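Main page Contents Read Edit View history Tools

Locating peg

A locating peg is a short pin, usually round, that fixes the position of one part against another. The peg is seated in one part and enters a matching hole in the second. In most uses it does not hold the two parts together. That job is left to screws, clamps, glue or gravity, and the peg only resists sideways movement. Locating pegs are used in furniture, tooling, moulds, printing plates, toys, cabinet shelving and flat-packed goods.

The terms peg, pin and dowel overlap. In woodworking, a dowel is commonly glued at both ends and carries load, while a locating peg is left free at one end so that the joint can be opened. In metalworking, dowel pin is the usual name for a hardened steel pin doing the same work. Plastic parts often have the peg moulded as part of the body, in which case it may be called a boss or a spigot.

Terminology

The part of the peg that stays fixed is the root. The part that enters the opposing hole is the nose. The line where the peg leaves the surface is the shoulder, although many pegs have no visible step at this point. Engagement is the length of nose inside the hole when the parts are fully closed. Lead-in is the tapered or rounded portion at the tip, and may also be cut into the mouth of the hole.

Geometry

A single round peg removes two directions of sliding but leaves the parts free to turn about the peg. A second peg placed some distance away stops the turning. The wider the spacing between the two, the smaller the angular error produced by a given amount of play. For this reason pegs are normally set near opposite corners of a part and not side by side.

Two round pegs in two round holes will bind if the spacing of the pegs differs from the spacing of the holes by more than the total play. The usual remedy is to make one of the holes a slot, with its long axis pointing toward the other hole. The round hole then sets the position and the slot sets the angle. Where a slot is hard to cut, a flattened or diamond-section peg can be used in a round hole to the same effect.

More than two pegs adds no accuracy in a rigid part. Extra pegs are sometimes fitted to thin panels, which bend, or to parts that must go together only one way up. In the latter case an odd peg is set off the line of symmetry, or one peg is made in a different diameter from the rest.

Fit

The fit at the root is normally tight. In timber this is obtained by driving a slightly oversize peg into a drilled hole, with or without glue. In metal it is obtained by pressing. The fit at the nose is looser and depends on the purpose. A close fit gives good repeatability but is slow to assemble and sensitive to dirt. A loose fit assembles quickly and is enough for parts that will later be squared by another method.

Difficulties in closing a pegged joint fall into two groups. Jamming happens when the forces on the peg are badly directed, for example when a long panel is pushed down at one end only. It can be relieved by changing the direction of the push. Wedging happens when the peg enters at an angle and touches opposite sides of the hole near the mouth, so that the material itself is squeezed. A wedged peg generally has to be withdrawn and started again. Both are reduced by a longer lead-in and by a short engagement. Where two pegs are fitted, making one longer than the other allows them to be started one at a time.

Blind holes need a path for trapped air. A flat or groove along the side of the peg is the common solution. In glued roots the same groove lets surplus glue escape, and without it the pressure can split the surrounding timber.

Materials

Hardwood pegs are cut from straight-grained stock with the grain running along the axis. Beech, birch and maple are widely used. Timber pegs change in diameter with humidity and become slightly oval, as movement across the growth rings differs from movement along them. Pegs stored in a damp shed may refuse to enter holes drilled to the nominal size and fit again after drying indoors.

Steel pegs are used where parts are opened and closed many times. Brass is chosen where sparks or scratching are a concern. Plastic pegs are cheap, can be coloured to show which diameter is which, and wear faster than the other types. Colour coding has no agreed scheme and differs between makers.

Sizes

Furniture pegs of 8 mm diameter are common for panel work, with 4 mm used in small boxes and model making. Large pegs of 28 mm diameter are found in bench tops and trestles, where they also carry some side load. Length depends on the thickness of the parts. The catalogue issued by Jutwood, a fittings maker in Kenora, Ontario, lists a stepped bench peg 78 mm long, with a narrower nose than root so that worn holes can be rebored without changing the mating part.

Layout and drilling

Holes may be marked by measurement, by transfer or by jig. In transfer marking, pointed metal centres are placed in the first set of holes and the second part is pressed against them. A drilling jig is preferred for repeated work. The pattern known as the Gündoğdu jig, after the cabinetmaker Tarık Gündoğdu, uses a fixed bush at one end and a sliding bush at the other, so that the same jig serves panels of different widths. Cengiz Çınar later described a version with a depth stop built into each bush, first used at a joinery shop in Plitville.

Wear

Wear appears first at the mouth of the hole, which becomes bell-shaped, and at the tip of the nose. Light wear has little effect on final position, as the unworn lower part of the hole still guides the shoulder of the peg. Replaceable pegs are therefore inspected at the shoulder. Bushes of metal or hard plastic may be set into softer material to delay wear, and a worn bush can be replaced without moving the hole.

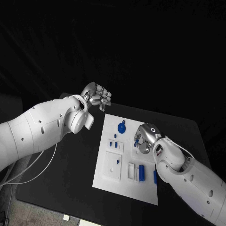
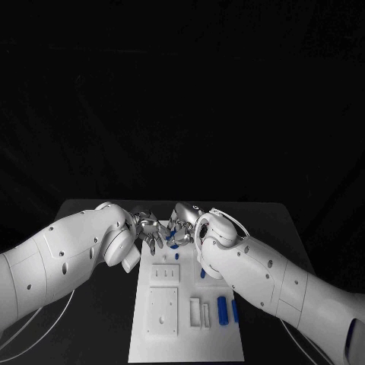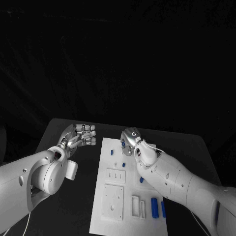

White board on a dark tabletop, three views. Small blue pegs stand on the board in the third.

See also

Clearance fit
Dowel joint
Drilling jig
Mortise and tenon
Shelf pin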